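Archive > Hardware notes > Flevimberg chassis set > README

# Flevimberg chassis set: README

14 comments · 6 shares

## What this is

Notes and pictures of opened computer and server cases, put together for people who have to take them apart and put them back. There are 495 pictures in the set, covering 43 chassis. Tirta Osman started the list of parts and I (Matilde Louro) have been arguing with it ever since.

The short version on the website calls the set "a complete guide to tool-free servicing". I asked for that line to be removed and it is still up. Please don't rely on it. A good many of these cases can be opened without tools as far as the lid, and then you meet the screws.

## What the labels cover

Each picture has one line per part: name, colour, state (in place, lifted, missing, can't tell) and a free-text note. The full table has 2,202 lines. The names are plain ones:

- tray
- handle
- latch
- clip
- card
- bracket
- side panel
- shroud
- board
- vent

We tried makers' part names first. They were no help, as the same bit of bent metal is a "carrier" in one manual and a "cage" in the next.

## Coloured parts: a warning

Most people who write to us want to use the colour column to tell which parts are meant to be touched. The idea is that a blue tab means "pull here" and bare metal means "leave alone". I'd like this to be true. It holds for some makers some of the time, and I would not build anything on it. 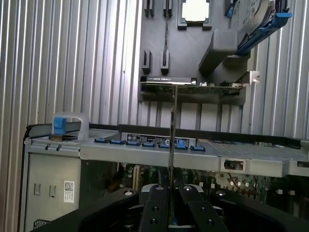

My objection is that colour tells you somebody in a design office wanted the part noticed. It doesn't tell you whether the part slides, lifts, turns or pinches, or whether it will come at all while two small screws further down are still done up. A carrying handle with a coloured latch looks like an invitation. Check the front face for screws before you accept it. Tirta thinks I'm being sour here and that the colours are right far more often than they are wrong. He may be correct, but he has not shown me the sums.

The same goes for clips along the top edge of a tray. In the table they are only "clip", with a colour. Whether they hold the lid, a card or a cable is left blank unless we had the case in front of us and tried it.

## Printed labels inside the case

Small white print on black stickers is marked "unreadable" wherever we couldn't make out the words at normal size. Please stop sending guesses. We had 74 suggested readings for unreadable labels in August and I could check hardly any of them. Square codes on white stickers are listed as stickers and nothing more. We don't decode them.

## Known faults

- "Shroud" and "panel" overlap. A large moulded piece over a board should be a shroud, a flat side should be a panel, and the early files from the Aromach batch mix the two freely.
- Anything under a tray is in shadow. Capacitors and loose wiring down there are labelled where visible, but a missing line doesn't mean a missing part.
- Shiny squares were sometimes put down as processors on the strength of being shiny. I've changed the ones I spotted to "square part, unsure".
- The Jultesik and Đàm batches use different spellings of "grey". Search for both.

## Using it

Fine for practising part names, or for seeing how a case is laid out before you order one. Poor for step-by-step repair, and no use at all for deciding whether a machine is safe to open. Unplug it and read the maker's sheet.

Corrections go in the comments, with the file number and the line you think is wrong. "Looks off to me" will be ignored.

14 comments · 6 shares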